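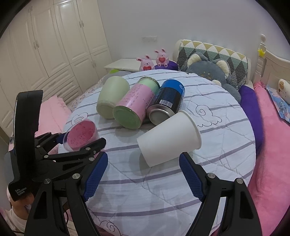
# Chapter 4: Sorting Cylindrical Containers

Cups, cans and tubs share one shape but few other properties. A household collection may include frosted plastic, clear plastic, paper and metal, and each behaves differently when stacked, nested or laid on its side. On a soft surface such as a quilt, a container on its side settles into the fabric and resists rolling. On a hard floor it doesn't.

This chapter treats sorting in two stages. Section 4.1 separates containers by wall stiffness. Section 4.2 covers nesting, which requires a tapered wall and an open rim; straight-sided cans with fixed ends are excluded. Labels and paper wraps are ignored until Section 4.3, where they are used to identify contents.

The terms *base*, *rim* and *taper* are used as defined in Chapter 2. Readers who skipped the Oltau storage exercise should complete it first. Allow 40 minutes.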